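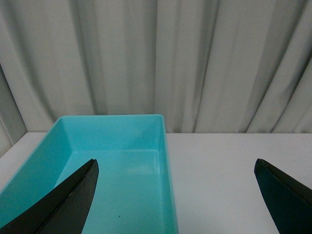
最終更新日:2020年8月14日

資料室 > 作業環境研究報告 > 収納と仕分け > 本文 第3節

シェア 14 コメント 3

3. トレイ内面の見え方と残留物の判定

3.1 対象とする容器

本節では、卓上の仕分け作業に用いる樹脂製トレイについて、内面の明るさの分布と、底面に残る微小な残留物の判定との関係を扱う。前節で述べたとおり、Jellorach作業群における仕分けは、小物をトレイに集め、区分ごとに取り出し、トレイが空になった時点で一巡とする。したがって「空である」という判定は作業時間の終点を与え、判定基準の揺れはそのまま所要時間のばらつきに加算される。

図3 卓上に置いたターコイズ色のトレイの内側。奥の縁の背後はカーテン。底面は淡い水色で、側壁より明るい。

トレイの色は単色であるが、内面の明度は一様ではない。図3では、左の内壁が陰になって濃い青緑を呈し、奥の内壁はわずかに陰り、底面が最も明るい。底面の奥寄りには輪郭のぼやけたハイライトがある。奥の内壁と底面の境は淡い折れ線としてかろうじて識別できる。底面の中央下寄りには暗色の微小な点が認められ、汚れまたは細片の可能性があるが、画像からは特定できない。この点を除けば、見えている範囲に内容物は認められない。

3.2 判定の区分

微小な点の扱いは、従来の記録様式では規定されていなかった。Dahlgren室で使用していた旧様式には「空」と「残あり」の欄しかなく、図3のような状態は記入者によってどちらにも分類されていた。本研究では判定を次の3区分に改めた。第一は、底面および内壁に識別できる付着物や物品がないもの(以下、清浄)。第二は、仕分け対象ではない微小な点や粉状の付着のみがあるもの(以下、微残)。第三は、仕分け対象の物品が残るもの(以下、残留)である。微残は作業の終点としては清浄と同等に扱い、清拭の要否のみを別欄に記す。図3は微残に区分した。

点が異物であるか、樹脂の傷や成形時の斑であるかは、単独の画像では判断できないことが多い。このため微残の判定に際しては、同一トレイの直前の記録を参照し、同じ位置に同じ大きさの点がある場合は「固定」と付記することとした。固定の付記がある点は清拭の対象から除く。直前の記録がない場合は付記を行わず、点の由来は不明のままとする。

3.3 内面の明るさとの関係

旧様式の記録665件近くを新区分で再判定したところ、旧様式で判定が分かれていた記録の多くは微残に該当した。点が底面の明るい部分にある場合、暗色の点は背景との差が大きく、記入者間の一致は良好であった。これに対し、陰になった内壁の際や、壁と底面の境に沿った位置では、同程度の大きさの点であっても見落としが目立った。境の折れ線そのものを細い残留物と誤認した記録も含まれる。

淡色の細片については傾向が逆になる。底面のハイライト付近では淡色の細片は背景に埋もれ、陰の側壁に接している場合のほうが識別しやすい。すなわち、トレイの色と照明の条件を固定しても、識別しやすい位置は残留物の明度に依存して入れ替わる。Tamley型の暗色トレイではこの入れ替わりが小さいが、暗色の小物を扱う区分では底面全体で識別が困難となるため、本作業群では採用していない。

背景の影響も無視できない。トレイの縁は内面より明るい細い帯として見え、背景との境界を与える。縁とカーテンの裾が接近する配置では、裾の影が縁に落ち、奥の内壁の明度が時間帯によって変動した。判定そのものへの影響は小さかったものの、清拭前後の比較には不都合であるため、4月以降の記録ではトレイの奥にCaltora色票を置き、明度の補正に用いている。図3の配置に色票は含まれない。

3.4 残された問題

壁の陰に入った領域の扱いは未整理である。現行の手順では、内面の一部が遮られて見えない場合、見える範囲のみで判定し、遮られた部分の位置を備考に記す。この方法では、手前側の底面が見えない記録と全面が見える記録とが同じ区分に混在する。遮蔽のある記録を別に集計する案を検討したが、遮蔽の程度を簡便に表す尺度が得られておらず、次節の所要時間の集計では両者を区別していない。また、固定と付記した点のうち、後の清拭で消失したものの扱いについても統一が必要である。暫定的に、消失が確認された時点で付記を取り消し、過去の記録には遡及しないこととした。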